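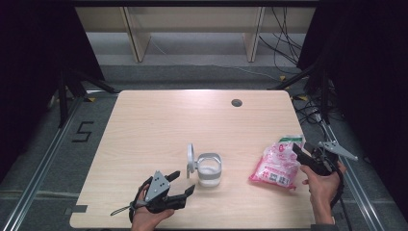 4. Adding a saying to your Gemness phrase book

Gemness comes with 3175 sayings already loaded, a few of which people use. To add your own:

1. Open the Entries tab and choose New Saying.

2. Type the saying in the Headword box, up to 300 characters. If yours is longer, it may be a speech.

3. Fill in Meaning. Use plain words. Explaining "kick the bucket" as "to bite the dust" will be accepted by the program and resented by your readers.

4. Under Origin, pick Known, Disputed or Folk Tale. The default is Disputed, and you will rarely need to change it.

Note: Stories involving sailors, hangings or medieval bathing habits are set to Folk Tale automatically. You can override this by entering a dated source.

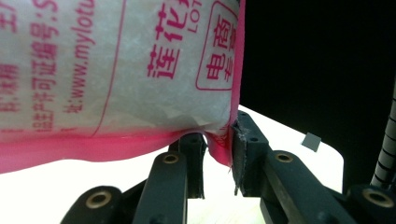
Tiina Koivisto writes that her grandmother's sayings have no dated source except her grandmother, and asks if that counts. It does. Enter the speaker's name under Source and tick Oral.

5. Add at least one quotation. The oldest goes first, whatever you think of it.

6. Press Save. New entries show up in search within 24 hours.

Caution: Merge Variants can't be undone. Export a backup to Vuorinen format before you join "the whole nine yards" to anything.

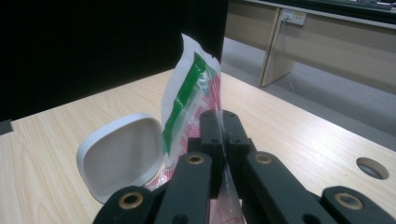
White plastic bag on a light wood-grain tabletop.

7. To share the entry, choose Send to Clerkholm. Other editors have 14 days to object, and will.

If Save stays gray, check Meaning for a blank line at the end. See section 5 for importing old Flesa word lists.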